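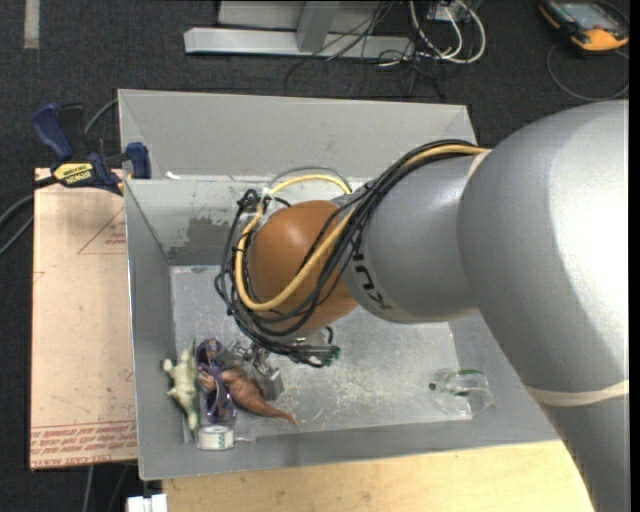

A round thing drawn only with its outline looks flat on the paper, and most students discover this already in their first week of drawing. They draw a circle for an apple, the circle is good, and still it is a circle. What is missing is the change from light to dark across the surface, which we call modeling. On a smooth curved body the change is gradual almost everywhere, and then at one place it can become sudden. The widest gray segment of the robot arm has such a place, the bright highlight near its right edge, and the orange-brown cover at the end of the arm is glossy on its upper left side. Both surfaces are rounded, and in both you would need to leave the paper nearly untouched at the brightest part and work darker away from it. In this chapter we study how light behaves on rounded forms, and how a pencil can follow it.

You should already be comfortable with the value scale from Chapter 4. If your scale has fewer than seven clear steps between white paper and your darkest pencil, please repeat that exercise before you continue. The work in the present chapter depends on it more than on any skill with outlines.

6.1 The five zones

When one lamp lights one matte ball on a table, the surface can be divided into zones. Different books use different names for them. I follow the names used by Ottavio Rizzi in his evening course in Prirkport, where I was first a student and later an assistant, because they are short and they do not pretend to be science.

The light zone is the part that faces the lamp. It is the largest zone when the lamp stands near your own head, and it becomes smaller as the lamp moves to the side.

The half zone is where the surface begins to turn away. Most of the real drawing happens in the half zone. It is also where students become impatient, since the changes are small and a single heavy line will destroy them.

The core is the darkest band on the ball itself. It does not lie at the edge of the ball. I repeat this in every course, and in every course more than 14 drawings come back to me with the darkest value pressed against the outline.

The return zone lies between the core and the outline on the dark side. It is a little lighter than the core, as it receives light that has bounced from the table or from a wall. How much lighter depends on the table. On a white cloth the return zone can be easy to see; on a dark cloth it almost disappears.

The cast shadow belongs to the table and not to the ball. Close to the ball it is dark and its edge is sharp. Farther away the edge becomes soft. With a large lamp or a window the softening begins sooner.

A sixth word, highlight, is not a zone in the same sense, and it has its own section later.

6.2 Where to put the lamp

For the exercises use one lamp only, and close the curtains. A second light source gives a second core and a second cast shadow, and a beginner cannot separate them. Put the lamp to the left if you draw with the right hand, and to the right if you draw with the left, so that the shadow of your hand does not fall on the paper. The lamp should be higher than the object, at an angle of about halfway between the horizon and straight above. You do not have to measure it.

The distance matters also. A lamp that is very close makes the light fall quickly across even a small object, so that the near side is much brighter than the middle. Place it at least 70 centimeters away from the object. If the lamp is strong, take it farther.

Students who have no good lamp may work by a window in the morning. They should know that the light will move while they draw. Karabo Matlala, who made many of the sample drawings for the first edition of this book, always marked the position of the core and the cast shadow with a faint line in the first minutes, and then drew from her marks even when the sun had moved to another place. I recommend her method. A drawing which follows the sun for two hours will have a light from nowhere.

6.3 From the ball to the cylinder

The ball is curved in every direction, and for this reason its zones are curved also. The cylinder is curved in one direction only. Its zones run as straight bands from one end to the other, parallel to the sides. If you understand this difference, you can already draw the greater part of the objects in a kitchen: a cup is a cylinder with a handle, a bottle is a wide cylinder that passes into a narrow one through something that is partly ball and partly cone.

The cone needs one more remark. Its bands are straight like those of the cylinder, but they come together at the point, and near the point the half zone becomes so narrow that it can hardly be drawn. Do not try to fit all five values there. Three are sufficient, and at the last few millimeters two.

Many forms are combinations. An arm, a branch, or the neck of a vase changes from one basic form to another without any line between them. In such places let the bands bend and change width slowly. Students often stop the pencil where the form changes its name, and on the paper it looks as if two objects were glued together.

6.4 Highlights

A matte surface sends light in all directions. A glossy surface sends a part of the light in one direction, like a mirror, and if your eye is in that direction you see a small picture of the lamp. That small picture is the highlight.

Two consequences follow. First, the highlight moves when you move your head, while the core stays where it is. Try it now with a spoon or a glazed cup. Close one eye, look at the highlight, and lean slowly to one side. For this reason you must keep the same seat during the whole drawing. Second, the highlight has the shape of the light source, bent by the surface. A window gives a bent rectangle. A round bulb on a ball gives a round spot, and on a cylinder it gives a long narrow stripe.

The edge of a highlight tells the viewer what the material is like. A sharp edge says that the surface is polished. A soft edge says that it is satin or slightly worn. In pencil, leave the paper clean for a sharp highlight and draw up to its edge with a firm value. Lifting it out afterward with the eraser gives a gray, tired spot. For a soft highlight the eraser is quite suitable.

One mistake is so common that I mention it before the exercises. The student makes a good highlight, is pleased with it, and adds another one to the same side of every object in the drawing, including the bread. Bread has no highlight, unless someone has brushed it with egg.

6.5 The color of the object

An orange object and a gray object may have the same value when you draw them in pencil, although they look very different to the eye. You have to ask only how dark each of them is. Half close your eyes until the colors become weak, and compare. Strong colors usually seem lighter than they are. When Mandla Sibiya and I tested this with students of the summer course, we asked them to match 14 painted cards to a gray scale, and the red and orange cards were placed too light by almost everybody.

Black objects bring the opposite problem. Students see the word black in their mind and fill the form with one value, and nothing of the form remains. Even a black rubber ball has a light zone. It may sit at step five of your scale, with the core at step seven, and the space between them is all you have. Use it carefully.

6.6 Materials for this chapter

You will need an HB, a 2B, and a 4B pencil, a soft eraser, and smooth paper. I use the drawing pad sold by Momadeck, but any pad without strong texture will serve. Rough paper breaks the half zone into small dots and makes it difficult to judge your own work.

You will also need a matte ball. A table tennis ball is too shiny when it is new; rub it with fine sandpaper, or paint it with white wall paint and leave it overnight. An egg is a good second object. For the cylinder take a paper roll.

Exercise 6.1

Draw the ball at least as large as your palm. Mark the core and the cast shadow first. Fill both with the same light tone, and leave the rest white. Look at it from across the room. Only when it already looks round should you begin with the half zone.

Exercise 6.2

Keep the ball in its place and lay a dark cloth under it. Draw it again at the same size. Compare the return zones of the two drawings and write one or two sentences on the back of the second sheet.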